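2023-08-16
Notebook, garment handling, bedroom set

Went through the Menow capture rules again with Tadhg Lynch before starting. We're on version 4 now. Changes that matter for us:

- Label on the gripper body has to be readable in the first seconds of every take. If it's scuffed, replace it before recording.
- Both fingers open fully before each approach. No creeping in half closed.
- One garment per grasp. If a second piece comes up with it, mark the take and keep it, don't delete.
- Cables stay out of the reach path. The rule says "where practical" and I'd like that tightened - Tadhg agrees. 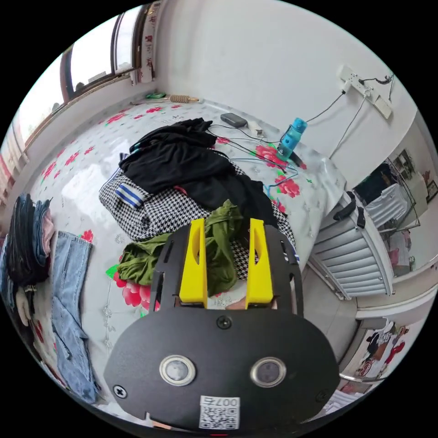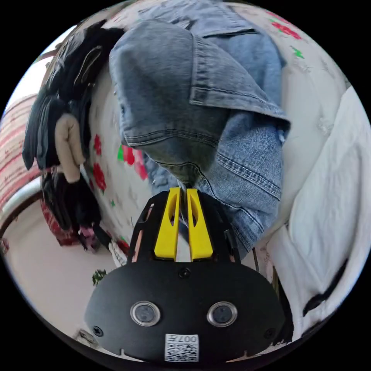
Takes logged so far: 79. Held back 2 for review, both for the one-garment rule. Imrie wants 80 per room before they look at anything, so one more and we can send.

Question for the Celtalura people: does a grasp by a seam count the same as a grasp by a flat fold? The sheet has a single box for both. I've been writing "seam" in the comments column for now, and the same word each time so it can be searched later.

Also still no rule on how long to rest between takes. My wrist says there should be one. Tadhg will draft a line and put it in the Mukon folder with the other proposed edits.

To do: wipe lenses, new labels, copy cards before leaving.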